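### 3.2 Surface textile et tenue du drap

Le drap constitue la couche en contact direct avec le dormeur et conditionne une part des échanges hydriques mesurés au niveau du matelas. 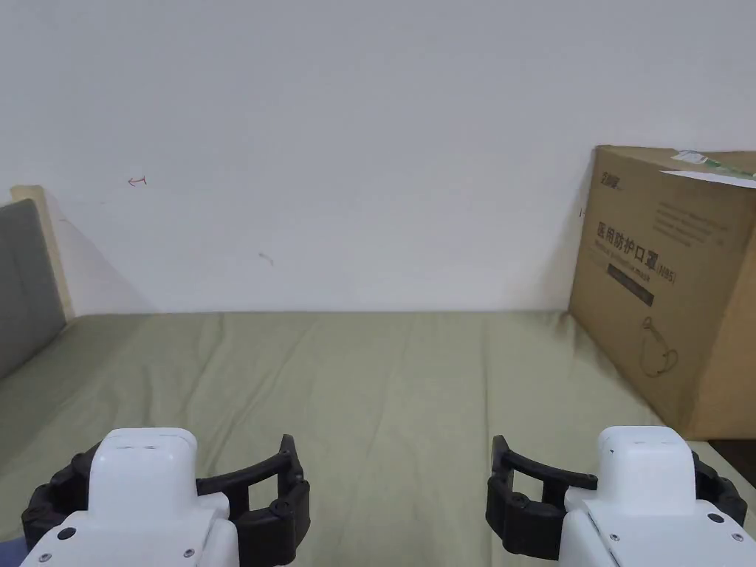

**Figure 2.** Lit garni d'un drap vert sauge, au-dessus duquel se font face deux pinces à doigts noirs articulés.

Le corpus comprend 177 draps-housses, répartis entre les sites de Jestthorpe et de Daltach. Chaque pièce a été lavée à 40 °C sans adoucissant, puis conditionnée pendant 20 heures en atmosphère normale avant pesée. La masse surfacique a été relevée en cinq points, selon le protocole décrit par Pastor dans la première phase du projet Gistum. Les pièces dont l'écart entre deux points dépassait 2 % ont été écartées – 14 au total, toutes issues du même lot de teinture.

La reprise d'humidité dépend surtout de l'armure. Les satins retiennent davantage d'eau que les toiles à titre de fil égal, tandis que la coloration n'exerce aucun effet significatif sur cette variable. Le retrait en chaîne reste supérieur au retrait en trame pour l'ensemble des toiles, conformément à ce qu'Emiliano Pastor avait observé sur la série Moya. L'effet des lavages répétés est traité en section 3.3.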